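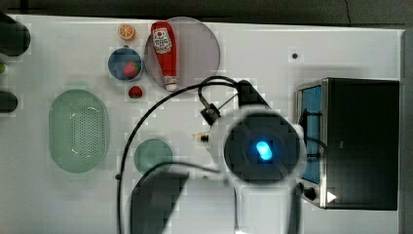 To: Members of the Weltero Family Network list
From: Family Services Office, Weltero
Date: 7 November 2024
Subject: Re: Replacement of adaptive bath seats

The office has received several messages on this subject and is replying to the full list. The message below, sent to the list last week, covers most of the points raised by other families.

> Our daughter is seven and has used the Flamell bath seat for two years.
> She has outgrown the chest strap and the supplier says the larger size
> is a separate item with a separate authorization. Our insurer paid for
> the first one. Does the network still help with the difference, and can
> the old seat be passed on to another family? We would also like to know
> if anyone has tried the Pirzada model. Our therapist mentioned it but
> has not used it with a child who has low trunk tone.

Equipment assistance remains available through February. The maximum award for bathing and toileting equipment is $245 per child, and it may be combined with an insurance payment. Families should send the insurer's written decision with the request form. A denial letter is acceptable - a summary of a telephone call is not.

Outgrown seats may be returned to the equipment library at the Atska office. Straps and padding are replaced before a seat is lent again, so worn straps should not prevent a return. Please include the harness clips and the printed weight chart if you still have them. The library is in particular need of the medium size.

The office does not recommend one model over another. The Pirzada seat is held in the library in the small and medium sizes and may be borrowed for up to seven weeks. Families of children with low trunk tone are asked to arrange the first fitting with their own therapist present.

Requests already submitted under form 902 do not need to be sent again. New requests should use form 1147, available from the office by mail or by reply to this message. Please do not post medical records or insurance numbers to the list.

Family Services Office
Weltero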